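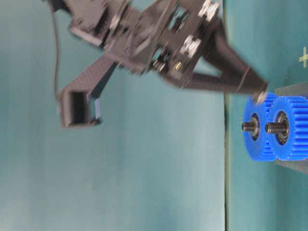 4. Setting up the chart recorder

The Nudden recorder draws the air temperature as an ink line on a paper chart. The chart wraps around a drum, and the drum turns once a week. Set up the recorder in the place where it will be used. If you have to carry it afterward, take the pen off the chart first with the lift lever.

Section 3 covers unpacking. If the shipping foam is still under the pen arm, go back and remove it before you start.

4.1 Choosing a place

1. Pick a level shelf or bench away from direct sun, heaters and air vents.

2. Leave at least 12 inches of clear space on every side.

3. Set the recorder down with the vent slots facing the room. Turn the feet until the bubble in the base sits inside the ring.

Note: Outdoors, use the recorder only inside a vented shelter. The Molefe shelter and the larger Andia shelter both take it without changes. Screw the shelter to a post that doesn't shake in the wind, or the line will come out thick and fuzzy.

Note: Above 2,000 feet, see the table at the back of the manual before using the optional pressure pen. The temperature pen needs no correction.

4.2 Fitting the chart

4. Push the lift lever back. The pen arm swings clear of the drum.

5. Unscrew the cap on top of the drum and lift the drum straight up. Don't turn it as you lift. The gear under the drum has to come off its partner on the base without scraping.

6. Slide out the chart clip. Take off the old chart, if there is one, and write the removal time on the back in pencil.

7. Wrap the new chart around the drum with the printed side out. The bottom edge of the paper must touch the rim all the way around. A chart that rides up at one end gives a reading that drifts through the week.

8. Lap the right end of the paper over the left and push the clip down over both.

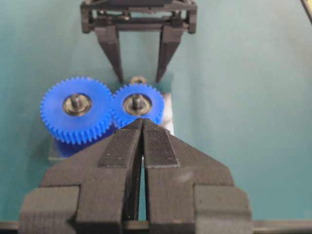
9. Lower the drum back over the spindle. If it stops short, turn it slightly with your palm until it drops the rest of the way. Put the cap back on, finger tight.

Caution: Don't press the drum down. If it won't drop, lift it off and check the spindle for paper scraps.

4.3 Winding and setting the time

10. Wind the key clockwise until it stops. From fully run down this takes a few minutes.

11. Turn the drum by hand, counterclockwise only, until the pen tip lines up with the present day and hour.

12. Push the lift lever forward just far enough for the pen to touch the paper. Check for a small dot of ink, then leave the recorder alone for an hour. The dot should have become a short line.

4.4 Replacing the pen tip

A pen tip lasts for around 40 charts. Replace it sooner if the line skips after cleaning. Tips are sold in packs of 4 by Zondis and fit both the temperature and pressure arms.

Pen tips are small, and the arm behind them bends easily, so use tweezers for the whole job. Close the tweezers until the points nearly meet before you move them in toward the arm, then open them only as far as the tip needs. Grip the tip by its sides, pull it straight off the arm, and put it on a paper towel. Push the new one on the same way until it stops.

Fill the new tip with one drop of recorder ink. The drop should sit level with the top of the well. Ordinary fountain pen ink dries out before the week is over.

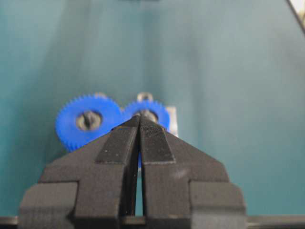
Recorder pens are made to slide on and off, but a tip that has been left in place over a winter can stick. Hold a damp cotton swab against the joint for a minute and try again. If the tweezers slip, change to a pair with textured inner faces near the points. Don't use pliers. If the tip still won't move, order a complete arm and follow section 7.

4.5 If the line is wrong

No line: check that the lift lever is fully forward and the well has ink in it.

Thick line: the pen is pressing too hard. Back off the pressure screw a quarter turn.

Line runs ahead of or behind the clock: adjust the regulator as described in section 6, one mark at a time, and wait a full week between changes.

Text: Dineo Engelbrecht. Checked by Mārtiņš Toom, 18 Nov 2019.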